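Home | Gallery | Workshop Notes | Shop | Contact

We use cookies to remember what you looked at. Accept or manage.

Reading time: 2 minutes

Small Blocks, Large White Table

Kanokwan Yimyam

I have been making fitting blocks in Hultivdale for long enough to know that a grey cube will never sell on looks. The Stisum set has 54 pieces, and the grey cube is the one people leave in the box until they have run out of everything else. It got its own page anyway. I'm fond of it.

The idea is older than any of us: one piece has a hole, another piece goes in the hole, and a small child or a bored uncle spends the afternoon on it. My first version went through 41 sketches, most of them of a square. Hashmi, who supplied the early samples, wanted to know why I needed so many. I sent another four.

Grey was a decision of sorts. We tried a cheerful yellow at the Estora fair in January and everyone picked it up, said "ooh" and put it down again. Grey gets ignored for ten minutes and then someone sits with it for an hour. I have no explanation and have stopped looking for one.

A word on tables. Pale ones are kind to small pieces and merciless about crumbs. If your set lives on a patterned cloth you will lose the little ones by teatime, and I have 700 emails asking for spares to prove it.

Click to enlarge, should you feel that a plain cube deserves it.

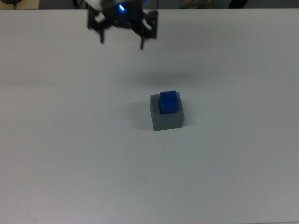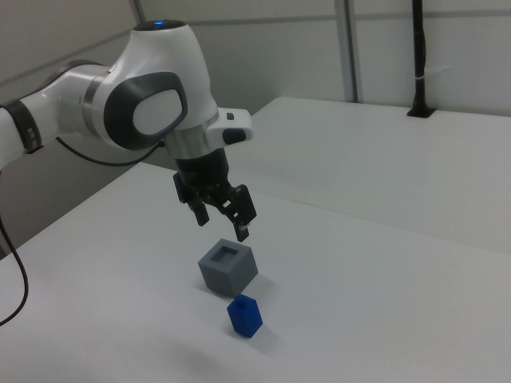 Grey cube on white, both times. The second has the opening in its top and the upright blue block close by, peg and all.

Newsletter: new pieces and old grumbles, sent when I remember. Sign up.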